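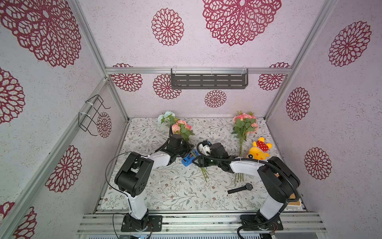
*Figure 4.1 Two bouquets of artificial flowers, with pale blue and peach-pink roses.*

## Chapter 4: Arranging Artificial Flowers

Artificial roses keep their colour for years, but they still need a careful hand. In this chapter we learn how to group the stems, how to choose two colours which go well together — pale blue with peach, for example — and how to tie the finished bouquet. Before you begin, put 13 stems on a flat mat and open the leaves gently with your fingers.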